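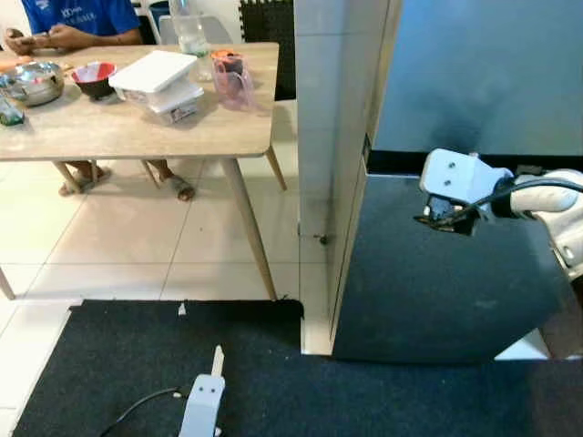
I've been to the Himgate surfaces fair 7 times now, and every time I come home with sore feet, a tote bag full of catalogs and the same complaint. Why can't anyone show me a plain tile?

I sell flooring in a small store (19 years in March, thank you very much), and my customers want something beige that won't crack when a kid drops a can of beans on it. That's the whole wish list! But walk the main hall and it's slabs the size of garage doors, lit like jewelry. The Marciniak booth had a gorgeous green relief tile this year, and I loved it, I really did, and I will sell maybe three boxes of it before I retire.

The plain stuff was in Hall 13, out past the coffee cart, next to the people selling Drillus bits and grout floats. I spent most of my second afternoon back there. I found a matte porcelain with matching bullnose trim, in stock, and the rep knew the slip rating without looking it up. I could have hugged him.

I get it, splashy booths get the magazine photos. But stores like mine place orders too, and we place them again every few months. Give us one decent aisle near the front door, and maybe a chair or two.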